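Galerie: Sammeltage für Korkholm

Hallo und willkommen in meiner kleinen Bilderecke! Ich bin Anel Mnguni und sammle mit Sipho Potgieter Beispiele, aus denen unser Lernsystem Korkholm das Aufräumen lernen soll (Kleidung vor allem, die ist herrlich widerspenstig). Pro Zimmer nehmen wir 50 Durchgänge auf, den Greifer führen wir dabei von Hand. 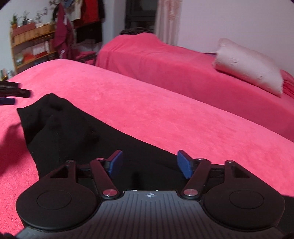 Wie lang ist eigentlich so ein Durchgang? Meistens 16 Sekunden, und bei 60 brechen wir ab und fangen neu an.

Schwarzer Stoff auf rosa Fleecedecke, die blauen Backen noch offen – solche Anfänge mag ich am liebsten! Zerknülltes ist für Korkholm viel spannender als ein sauber gefalteter Stapel, finde ich. Sipho sieht das anders und will im Januar unbedingt Handtücher machen. Na gut, dann eben Handtücher!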